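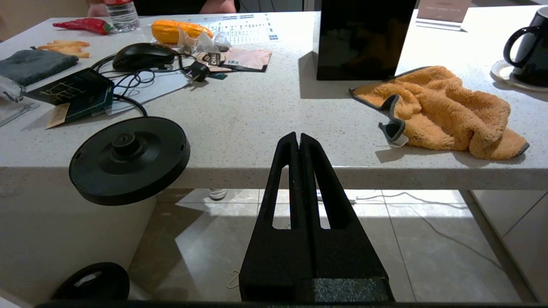 About Stivness

Stivness gathers examples for robots that are meant to work in kitchens, tea rooms, hotel rooms and other places where people leave things lying about. Our customers build the learning systems. We supply what those systems learn from, which is many short recordings of an arm doing one ordinary job at a time, guided by a trained operator.

We started in Lakgate with one arm and a borrowed worktop, and moved to larger premises in Biltstead when the worktop was wanted back. We now run 4 stations there, and we also take equipment out to sites that customers choose.

What we record

A recording begins when the operator takes control of the arm and stops when the task is done or given up. Most last under a minute. Each one holds the view from the wrist camera, the position of every joint, how far the gripper is open, and a plain sentence saying what the operator was asked to do: "put the mouse beside the box", "fold the towel once", "move the plug away from the edge".

Our object list has 163 entries at present. It covers crockery, packets, cloths, bottles, tools, toy food, leads and plugs, papers and boxes. Leads are the hardest. A cable never lies the same way twice and it catches on whatever is next to it, so we give cable tasks to operators who have been with us for a while.

Counters are laid out untidily on purpose. A loose kettle base, a computer mouse with its leads in a tangle, a crumpled orange towel and a handful of toy chips may all share one worktop, because a system that has only practised on a bare surface does poorly in somebody's kitchen. Stone-effect tops with flecks in them are useful too, as small pale items are harder to pick out against them.

How a session runs

Operators work in pairs. One guides the arm and the other resets the objects between recordings, reads out the next task and keeps the log. They swap every half hour. We found early on that tired operators make slow, wavering movements, and a learning system will copy those as readily as good ones.

The person resetting works from a card that says which objects are in play but leaves the placing to them. We tried fixed positions marked with tape for our first few months and the results were too regular to be of much use.

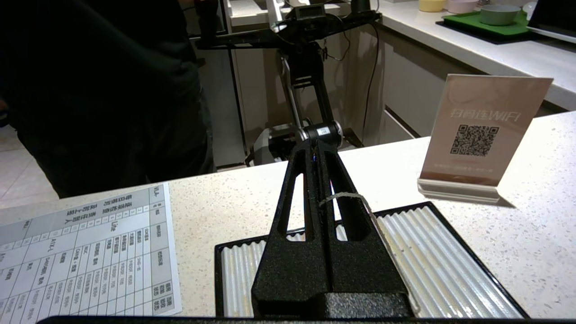

Sessions are checked the same day. A checker watches every recording at double speed and marks it as kept, kept with a note, or dropped. Dropped recordings are usually down to a camera fault or a task sentence that doesn't match what was done. A fumble is not a reason to drop anything – if the operator misses a grip and recovers, we keep it and label it, and several customers ask for more of these.

The Daza collection

Daza is our largest collection so far. It is made up of 1,891 checked recordings of counter and table tasks, with signs, trays, printed sheets and small items in changing arrangements. Text on packets and sheets is in more than one language, as it would be in a working café. Customers can take the whole collection or ask for part of it by object or by type of task.

Working with us

We send a sample of 24 recordings before any order is agreed, so that your engineers can check the format against their own tools. If the joint readings need to be in a different order or the video at a different rate, tell us at that stage and it will be done before delivery.

We take on new operators in October. No background in robotics is needed. Training takes two weeks and is paid, and most of it is spent at a station with an experienced operator alongside.

Visits to Biltstead are by arrangement on Friday afternoons, when at least one station is running. Please wear flat shoes and leave bags at reception – there are leads across the floor in places.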